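Home | News | Events | Newsletter | Contact

Lunch club moves to the Lirnthorpe hall

12/5/23
By Senga Imrie

The Lirnthorpe lunch club has a new home. From next week we meet in the side room of the hall on Afridi Street, with doors open at 11:30 and food served at noon. The old room at the library is closed while the heating is replaced.

Lunch is $17 for a month of Thursdays, or pay at the door. Please bring your own mug if you like a large coffee, as the hall cups are small.

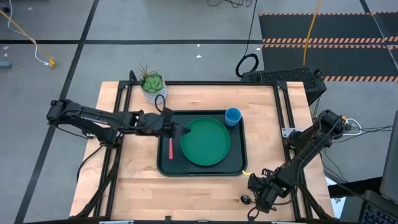 Parking is behind the building. There are 18 spaces, and the bus stops across the street. Route 664 is the one you want from the east side.

Lai-ching Kwan is taking over the menu from this month. She plans soup and bread every week, with a hot dish on the first Thursday. Tell her by Monday if you can't eat dairy or nuts.
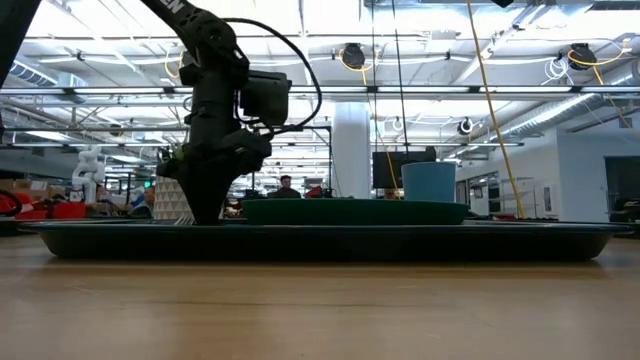 COMMUNITY

We still need two drivers for members who can't get to the bus. You would be back home by 2:30. Call the office or leave your name on the sheet by the door.

Recent items
Winter coat swap: dates and drop-off
Jolier Road closed for repairs
Notes from the April meeting
Library heating update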